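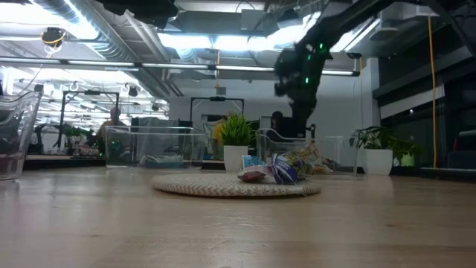
Slide 1. Upkeep of the snack-sorting cell at Plernska

Scope of this talk is one cell, the two-arm sorting station on the Plernska floor, and the work that keeps it usable between software releases. I will not cover the policy or the training runs. The cell has two arms, a wood table, clear bins, and a woven mat that serves as the pick zone. Packages start on the mat and end in a bin. With the arm over a bin, as on the title slide, the wrist passes close to the plants at the back of the table, so the plants are part of the layout and have set positions like everything else. Say this early. People ask.

Slide 2. Table and reference positions

The table is the datum. Arm bases are fixed to it at the left and right sides. Bins are placed by hand against the layout sheet, Rarkside revision 5. Tolerance on bin position is 12 mm in either direction. Past that, the arm still reaches the bin but the release point drifts toward the rim and packages land on the wood.

The mat has no fixed edge to measure from. We align its center to a pencil mark and check it at the start of each shift. The braid stretches with use. Replace the mat when it no longer lies flat; a raised edge catches the lower fingertip on flat packages.

Wrappers are shiny and so are the bins. Overhead lights stay at one setting. If Facilities changes a panel, recheck exposure on all views before running anything.

Slide 3. Cables

Most of our downtime last quarter was cable wear. Total stops logged in that period: 58. Go slowly on this slide.

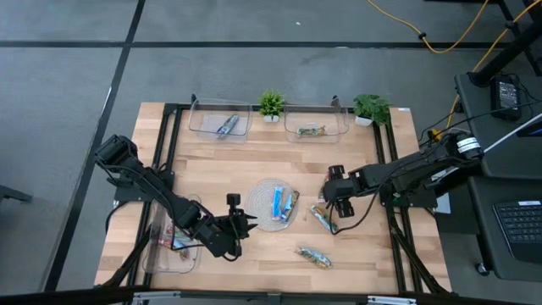
The slack loop at the gripper has to be long enough for full wrist rotation and short enough to stay off the packages. Our first loops were too long. A hanging cable would drag a bar a short distance before the grasp, and the operator would log it as a bad grasp. We lost part of February to that. The current procedure is to drive the wrist to both limits, let the cable settle, then set the tie. Do not set the tie at the home pose.

Power and data drops are routed outside the reach of the arms. Check the connector at each base for play. If it moves under finger pressure, reseat it and repeat the joint check. Do not tape it.

Slide 4. Grippers

Order of work for the weekly check:

1. Stop the cell and lock out at the Calloway panel. Wait for the arms to come to rest on their supports.

2. Wipe the fingers with a dry cloth. No solvent. Solvent leaves the finger surface slick for several hours and the first picks after it will slip.

3. Inspect the fingertips for nicks. Film wrappers snag on a nick and tear at the crimp.

4. Close the gripper on the Varneck gauge strip and read the gap at the tip. Replace fingers as a pair.

5. Power up and run the zero routine on each arm, left first.

6. Place one bar on the mat and others on bare wood, then run a slow pick with a wrapper held on edge. Watch it through the wrist view. The fingers should meet near the center of the view and hold the wrapper without rolling it.
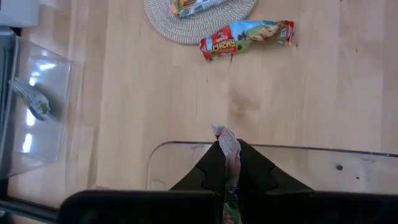
Slide 5. Wear limits and records

Finger pairs are logged by cycle count. The last pair pulled from the left arm came off at 839 cycles with visible rounding at the tip. The right pair, same batch, was still in tolerance. I have no good explanation for the difference. The left arm does more of the flat picks, and that may be enough.

Log entries need the arm, the part, the reading, and the time of day. "Adjusted" with no reading is not an entry.

Open items: replacement bins with a lower rim, and a stop for the mat. Take questions on cables here if there is time.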